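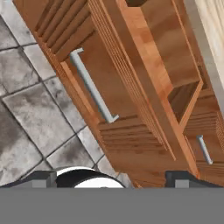
Budgeting for a kitchen manipulation cell

A kitchen manipulation cell is a work area in which a robot arm handles drawers, cabinet doors, appliances and small objects under conditions close to those of a home. It may be physical, simulated or both. Budgeting for such a cell covers the arm and gripper, the hand-mounted and room-mounted cameras, the furniture, the computing hardware, the software licenses and the labor needed to keep all of these in working order. The term is used mainly in teaching and research departments, where the cell is paid for out of a capital request and then run from a separate operating account.

Scope of the budget

A capital request normally lists every item that will be delivered, installed and tagged as equipment. An operating budget lists items that are used up or renewed. The line between the two is set by the purchasing office and differs from one institution to another. Finger pads, cables, replacement handles and hinges are usually operating costs. A gripper is usually a capital cost when bought with the arm, and may be an operating cost when bought later as a spare.

Simulation costs are harder to place. A rendered kitchen has no delivery and no floor area, but it takes staff time to build, and the computers that run it wear out on the same schedule as any others. Requests that treat simulation as free tend to come back for a second round of funding in the first year. The usual practice is to enter scene preparation as labor, with the hours shown separately from robot programming.
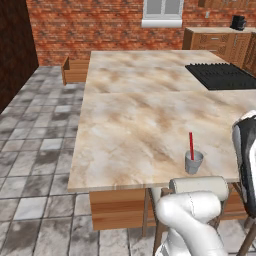
Trurwood Equipment Planning Group – Department of Applied Automation

Simulation before purchase

In the Trurwood planning method, a candidate arm is run in a simulated kitchen before a quotation is accepted. The purpose is to settle reach, mounting height and approach angle while these can still be changed at low cost. An island is a demanding test piece. Its countertop is wide, its drawers open into the space where a base might stand, and seating along one side takes up floor that a mobile base would need.

Three measurements are taken from each run. The first is the share of the countertop the gripper can reach without moving the base. The second is the clearance between the elbow and the counter edge during a low approach. The third is the distance the base must back away to let a drawer open to its full length. An arm that does well on the first measurement often does poorly on the second, as longer links need more room to fold.

Small objects are placed at set points on the countertop. A cup with a straw is a common choice. The straw raises the height the gripper must clear, and a cup standing near an edge penalizes an arm that can approach from one direction only. The group runs each placement 100 times per candidate arm, with the starting position of the base shifted slightly between runs. Results are recorded as completed, failed or stopped for contact. Runs stopped for contact are kept in the record and reported with the quotation.

The Gosik scene library is used for the furniture models and the Pasichnyk planner for arm motion. Both are budgeted as yearly licenses. Where a department already holds one of them, the existing license may be shared, provided that the number of seats is checked first.

Limits of simulated results

Reach and clearance carry over to a physical cell with few surprises. Contact forces do not. Drawer friction, handle flex and the grip of finger pads on a narrow metal bar depend on values that the scene builder has to supply, and these are often guesses. A budget should therefore include a short period of physical testing with the actual handles to be installed, even where the simulated results are good. A sample drawer unit fixed to a bench is enough for this and can be kept afterward for teaching.
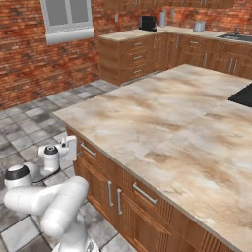
Camera placement is a further case. A hand-mounted view and a room view have different gaps, and the arm itself can hide the handle it is closing on. Budgets that provide for one room camera generally need a second once drawer work begins. The mounting hardware, cable runs and calibration time should be priced with the camera, as together they can exceed its cost.

Cost lines

The standard Trurwood worksheet has 11 cost lines:

Arm and controller
Gripper and finger pads
Base or fixed mount
Cameras and mounts
Computing hardware
Software licenses
Scene preparation (labor)
Furniture and fittings
Electrical and floor work
Safety equipment and training
Spares and service

Each line carries a quoted amount, the name of the supplier and the month in which the quotation expires. Lines without a quotation are marked as estimates and may not be used to offset other lines. Floor work is the line most often left blank – tile in particular may need to be leveled under a fixed mount.

Service life and replacement

Arms are planned over five years. Computing hardware is planned over a shorter term and appears twice in most worksheets. Grippers are listed with two sets of spare finger pads at purchase, and further sets are charged to the operating account. The Tullex service agreement, where taken, covers the arm and controller but excludes the gripper, the cables beyond the wrist and any damage from contact with fixed furniture. Departments planning heavy drawer and door work should read the last exclusion closely before agreeing to the rate.

Timing of the request

Capital requests at Trurwood close in June. Simulated runs have to be finished before the quotation is requested, and the quotation must still be valid when the request is reviewed. Requests that miss the closing date are held for the next cycle and must be requoted in full.

See also: Drawer and door test units; Scene preparation rates; Shared license register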